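Speaker notes — gas supply talk, Clarden, 6/13/23

Start with the cold snap in March. Ask who turned the heating down. Wait for hands.

Then the Turov line. Shut 5 days for a valve fault, came back at reduced pressure. Storage at Piklow was already low. Those two together = the whole story, really. Don't get stuck on valves, last time I lost the room.

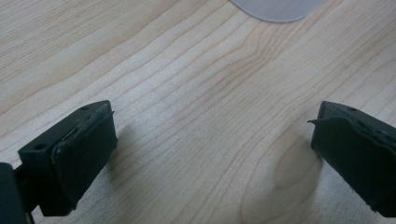 Where the gas came from instead

Akbulut sold us the shortfall. Spot price, so dear. 41 cargoes over the winter, 3 of them late. Say "cargo" means a shipload, not everyone knows.
Pressure back to normal now — but normal pressure isn't full storage. Say this twice.
866 homes on the low pressure list. All at the far end of the network, old pipes. Nobody was cut off. Slow down here, people get worried.

Bills. They will ask. Bought-in gas goes on the autumn bill, spread over the year. Dont promise a figure.
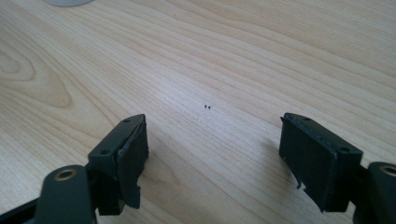

Solange Girard's point was that filling Piklow in summer only helps if the Turov line stays up while we do it, and she'd want a second feed before spending on more tanks. Fair. Give her credit for it.

My answer: second feed is slow, planning alone takes ages, so do both. Trnka has the costings if pushed.

Finish on what to do at home — thermostat, boiler sevice, lag the hot tank. Leaflets by the door. Questions.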